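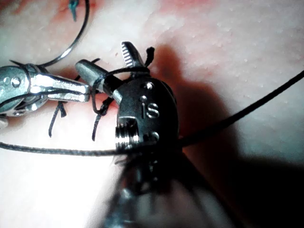
Horacio Medina told me to do the knots first and leave the price list till after lunch, so that's the order I did it in.

Quick notes from the Cliko open day at Eddale, typed up on the train. Sunday, car park full by nine, signage hopeless. If you go to the next one, use the side gate by the loading dock. Coffee on the ground floor, demos upstairs.

What's on offer: Cliko is a suturing practice service for robotic surgery programs. You get a bench unit with two instrument arms, a console, a box of skin pads, needles, thread and the software that replays your run and marks it up. Zosberg makes the arms, Cliko does everything else and sends the invoice. You can run it by hand or let the thing throw a stitch itself while you watch, then take over partway through. The handover was the bit I'd travelled for.

By hand first. Lighter than I'd expected, bit of lag on the left side when I rolled the wrist fast. Clutch pedal is too close to the camera pedal and I hit the wrong one over and over. The bloke running the bench said they're moving it. Loops are the hard part, same as ever, black thread over the jaw, grab the tail, don't lose the needle while you're at it. My first one slid straight off the jaw. Second one held. The pads take a needle nicely, decent drag, dimpled surface, much closer to skin than the rubbery slabs we've got in the skills room at home. Didn't get a chance to try one that had been used all week.

Then auto mode. Slow! Slower than a second-year registrar on a bad day. But tidy enough, and it stops when you touch the console, no arguing. Handover is a soft tone and a change of colour on the screen, and you've got the arms. I liked it. I'd want the tone louder, we have a noisy air handler.

The replay is good. Scrubs back and forth, marks where you let the tension go, and the close-up view from near the instrument shows you how much you fiddle. Humbling. Scoring I'm less sold on. It gave my neighbour a better mark than me for what I'd call a worse knot, and the explanation on screen was just a coloured bar. Asked for the marking criteria in writing, was told it'd be emailed. Not here yet. 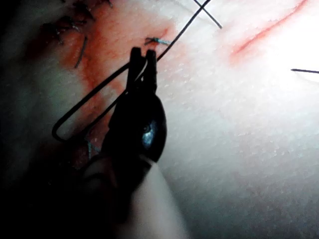 And who pays for the pads once the first box is gone, somebody in the back row wanted to know. Fair question, and it took a while to get an answer. You do. The lease is $766 a month, that covers the unit, servicing and software. Pads and thread are extra at $400 a carton, and there's a $515 fee for delivery and set-up that isn't on the brochure. Cartons only come from Cliko, other pads will clamp in but the scoring won't recognise them. I don't love that. For a big centre it's nothing much, for a regional hospital with one theatre it adds up.

Other bits, no order:

Power. Ordinary outlet, but they want it on its own circuit.

Bench depth. Wouldn't fit ours, we'd have to shift the laparoscopy trainers.

Needle storage. A foam block. Come on.

Software. Demo was on version 2, units going out now are still on the old one, upgrade is free but no month given for it.

Training day is included, and they'll do a refresher by video. Medina has had that and says it was worthwhile, mostly for the pedals.

Talk after lunch ran over and I missed the last half, somthing about grading consistency, which was the half I needed. Slides promised to everybody who signed the sheet at the door. I signed it twice to be safe.

Where I've landed: would ask for a trial month before signing, and would push them hard on carton prices. The practice itself is good, and our trainees would use it after hours, wich they don't do with what we have now. Have written to Cliko about the trial and the marking criteria. Will add their reply underneath when it comes.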